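Home | Features | Interviews | Archive | Contact

Can it put the toys away yet?

The engineer at Rirkodico has heard the question 528 times, mostly from parents. "No," she says. "Next."

Her Gidley project studies tidying up, a chore people do badly and machines do worse. A person wears the glove, picks up something soft and puts it in a bin. 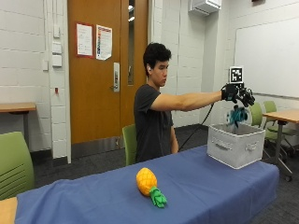 Why plush is hard

"A box stays a box – a stuffed toy is a different shape every time you grab it." Her team has logged 2819 pickups since April. Would she trust a machine with a real playroom? "With 40 toys and a free afternoon, maybe. With my kids in it, no."

She still tidies by hand at home, and reports that her own success rate is nothing to publish. 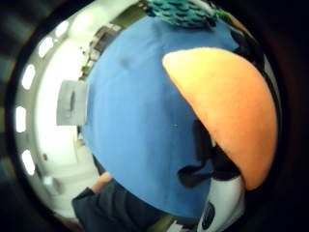

Blue fabric and a bit of teal knit or crochet, up close at Rirkodico.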